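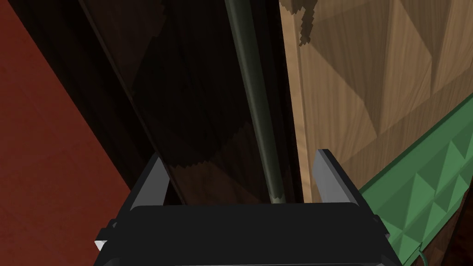
Ackah wanted the two families to have equal time on screen, and according to the production company that decision shaped everything that came after it. Purkden, a feature documentary about a river town that was split by a reservoir, will open the new season at the Stallgate on Mon 20 May.

The film runs 82 minutes and is the second feature from Plidari, an independent production company that works mainly with home movies and local archives. It was assembled from 305 reels of amateur footage, most of it shot on 8mm by people who lived on the upper and lower banks before the valley was flooded. None of it has been shown in public before.

Purkden follows a farming family that sold its land early and a mill family that held out until the last month. The two households had been close for three generations. After the sale they stopped speaking, and their children grew up in separate new towns on opposite shores of the water. The film lets each side tell its own version, in voice recordings made over two winters, and does not use a narrator.

"We had one kitchen table argument described to us by both sides," Ackah said. "They agreed on the food and on nothing else. I left both accounts in."

The home movies were cleaned and scanned frame by frame. Original sound survived on only a handful of reels -- a wedding, a cattle sale and part of a school concert -- and those passages are played at full length. Elsewhere the film uses a spare score for cello and pump organ, recorded in a church near the reservoir.

The opening night screening begins at 7:30 p.m. and will be followed by a conversation with the director lasting about 30 minutes. Doors open at 7. The film then plays daily at the Stallgate for two weeks, with captioned showings on both Sundays and a matinee each Wednesday.

Plidari plans a wider release in July, beginning with small-town theaters and libraries in the region. A disc edition with an extra 30 minutes of uncut home movies will follow. Libraries and film societies that want to book the film can do so now through the Plidari office -- screening copies are available in digital formats only.

Tickets for the opening night are on sale at the Stallgate box office. Press seats are limited and should be requested in advance.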